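Huvton Desktop Arm Kit

Build your own small robot arm at the kitchen table, in the shed or at your local makerspace

Product code: 626
Price: £220 including VAT
Stock: in stock, sent out within 4 working days

The Huvton is our little desktop arm, and we're very fond of it. It comes as a bag of light grey plastic links, a set of black servo motors and two circuit boards, and you put it together yourself with a screwdriver and a bit of patience. Most people have it waving by the end of a weekend. Some take a month of evenings and enjoy every one of them (we did, with the first).

We designed it in our shared workshop at Prorberg, where it has been taken apart and rebuilt more times than we'd like to admit. The links are printed in-house and every one is checked against a servo before it goes in the bag, so you shouldn't need to file anything.

What's in the kit

Full set of printed links, wrist bracket and gripper
Servos for every joint, already numbered
Grey mounting plate for the base and electronics
Servo board and controller board
Jumper wires and servo cables, with spares
Printed build guide

You'll need to supply your own 6V power supply and a computer with a spare USB port.

Setting up

Fix the base servo upright on the mounting plate first, then the boards either side of it. Leave plenty of slack in the cables up by the wrist - they want to be in loose loops so the arm can swing without tugging on a plug. It looks untidy and it works a treat. When both boards are powered you'll get a red light on each, and then you can run the first test moves.

A big sheet of white paper taped under the arm is well worth having. Mark a few small dots on it and you've got fixed points to send the gripper back to, which makes setting the joint angles much quicker. 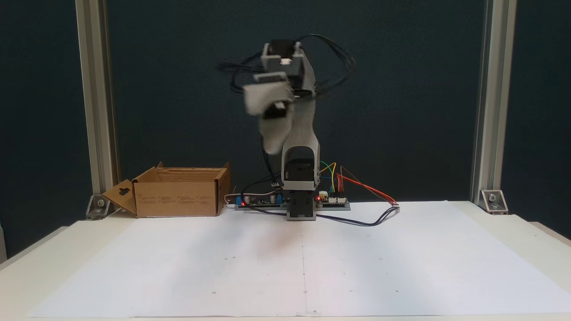

Software

The arm runs on Diltelura, our free control program. You can drag sliders, record a string of poses and play them back, or write your own scripts once you get the bug. It will store nearly 1,000 poses on the controller, so there's room for some very silly dances!

Add-ons

The Gatchalian gripper pads (soft, push-on, sold in pairs) are great for picking up pens and dice. Spare links are sold singly. A longer forearm is on its way in April.

Page updated 20/01/2018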